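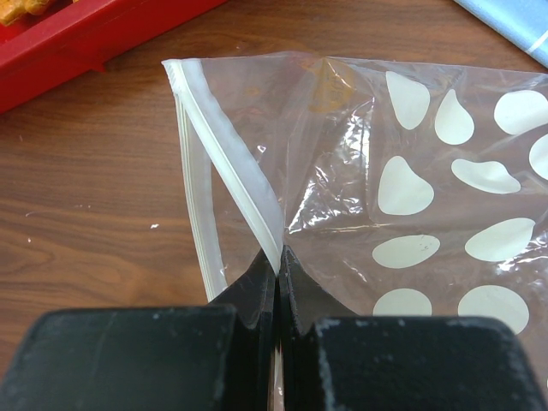

Reusable zipper bags have taken over my kitchen, and I could not be happier about it. A year ago I had one drawer full of crumpled sandwich bags and another full of lids that fit nothing. Now I have a short stack of flat, see-through pouches that I reach for all day long, and I've become the sort of person who turns a bag over in a store to look at the closure. The ones I like best are plain clear film with a white zipper strip and a scatter of white printed dots, big friendly blobs and teardrops that leave plenty of clear space for seeing what's inside. Lay one on a wooden table and the grain shows right through it. Put red lentils in it and the dots look like they were drawn on the lentils!

Print | E-mail

I got the bug from Azucena Cortés, who teaches a pantry class in the back room of Bañuelos, the dry goods store on the corner of my street. I signed up in March thinking we'd talk about jars. We did, for maybe ten minutes, and then she opened a tote and started laying out bags. By her own count she has tested 211 of them at her kitchen sink. She keeps her notes in a spiral notebook with a swollen cover, and the columns have headings like "corners" and "smells of onion."

"People blame the bag," she told us. "Half the time it's crumbs in the track."

So the first thing we learned was how to clean a zipper. You open the bag all the way, run warm water along the strip, and work an old soft toothbrush down the ridges from one end to the other. Then you turn the bag inside out if the film is thin enough, wipe it, and stand it over a wooden spoon in a mug to dry. I had been shoving mine upside down on the faucet, where they stuck to themselves and stayed damp in the corners for two days.

The second lesson was closing one properly, and I loved how seriously everyone took it. Start at one end. Pinch. Slide your thumb and finger along slowly, stop an inch from the far side, press the air out with your other hand, and finish. Azucena had us fill ours with water and hold them over a dishpan. Mine leaked. So did my neighbor's, all over her sleeve, and she laughed so hard she let go of the other end. On the second try we both stayed dry.

What goes in them

After the class I went home and emptied a whole cabinet onto the table, which is the fun part and also the part where dinner ends up being toast. Rice, barley, three kinds of beans, a heel of brown sugar as hard as a brick. The grains went into tall pouches and the beans into the wide ones. The sugar got its own bag with a damp scrap of paper towel tucked in a cup beside it, and by the next morning I could break it with a spoon.

Thin film is wonderful for light, dry things: loose tea, dried chilies, cookie cutters, birthday candles, the little packets of yeast that always slide to the back of the shelf. It folds down to nothing and you can tuck a spare into a coat pocket. It creases easily too, especially where you grab it to pull it open, and those creases are where Azucena looks first for pinholes. For soup she likes something heavier. The Skiritz pouch she passed around the class has a flat bottom and stands up by itself on the counter while you ladle, and I went straight out and bought a pair of those for the freezer.

I also tried the Prakden bags, which have a double track. They close with a very satisfying click, almost too satisfying, because my nephew opened and shut one through an entire phone call. They hold up well with marinades. The Dristance ones are softer and a bit floppy when you're filling them, so I fold the top down over the rim of a measuring cup, like a cuff, and pour into that.

For labels, I gave up on markers. They wear off, or worse, they don't, and you end up with "CUMIN" on a bag of raisins for the rest of its life. Masking tape on the plain side works fine. I write the name and the month and leave it at that. Printed patterns are handy here, too. I keep dots for sweet things and plain bags for savory, and so far I have not put chili powder in the oatmeal.

Storing the empties

This was my downfall for years. Empty bags want to crinkle up and slither behind the drawer. Azucena's answer is to lay each one on the table, smooth it from the bottom edge toward the zipper with the flat of her hand, and stack them with all the closures facing the same way. Then the whole pile stands upright in a loaf pan, like file folders. I keep 20 in mine, and it slides in next to the cutting boards.

At the end of the class she held up the oldest bag in her tote, a cloudy little thing she says has been through 80 washes. It had gone soft as cloth. She filled it at the tap, zipped it, turned it over above the dishpan and gave it a shake, then handed it to the front row so we could all have a feel.

Classes at Bañuelos start at 6:30 in the evening. Bring a towel.

Print this article | E-mail to a friend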